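3.2. Planificación de la compra de equipos

El presupuesto se preparó en abril, antes de elegir las pinzas. La tarea de referencia es recoger la vajilla en un barreño, y de ella dependen casi todas las partidas. 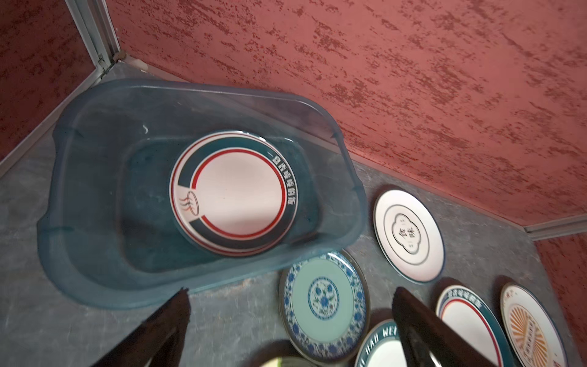 El coste de los consumibles fue estimado por separado del coste de los brazos. Kosteck cotizó los dedos de recambio en 75 euros por par, con un plazo de entrega de hasta 3 semanas. Como los platos no tienen el mismo diseño ni el mismo borde, y el que está en el barreño queda plano sobre el fondo, decidimos pedir dos geometrías de dedo y comparar su desgaste.
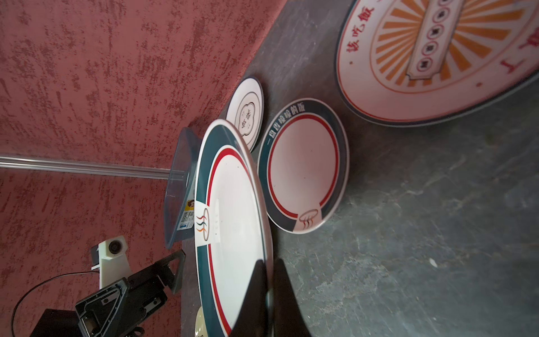 Figura 1. Plato grande inclinado junto a un dedo de la pinza; detrás, el barreño transparente.

La segunda partida corresponde a las cámaras de muñeca y a su cableado. La oferta de Honorato era de 211 euros por unidad y la de Ukwood de 198, sin soporte en ambos casos. 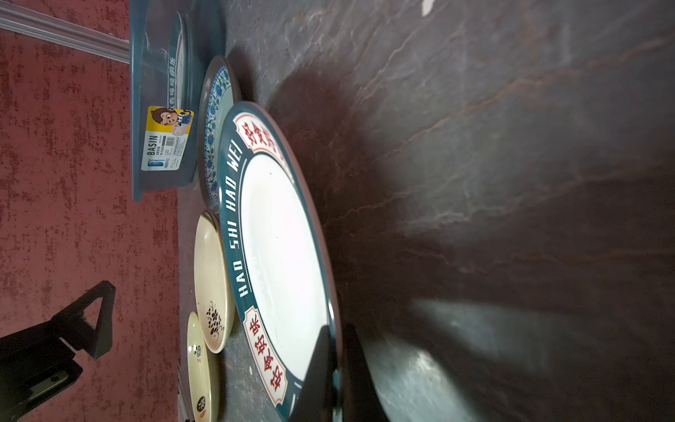

Según Aldana Durán, la diferencia de precio desaparece cuando se suman las horas de montaje del soporte, y convendría presupuestar una cámara de reserva por cada brazo. Esta observación fue incorporada a la versión final de la tabla.

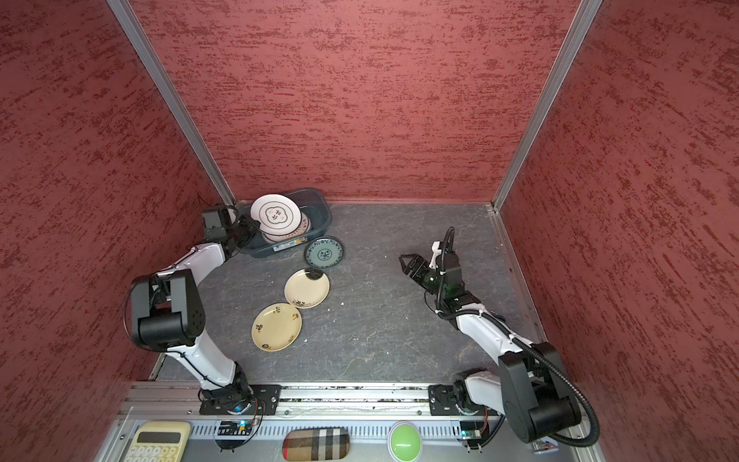 Figura 2. Celda de trabajo con los dos brazos montados sobre el riel delantero.

Los perfiles de aluminio se contabilizan como infraestructura y no entran en la amortización de los brazos.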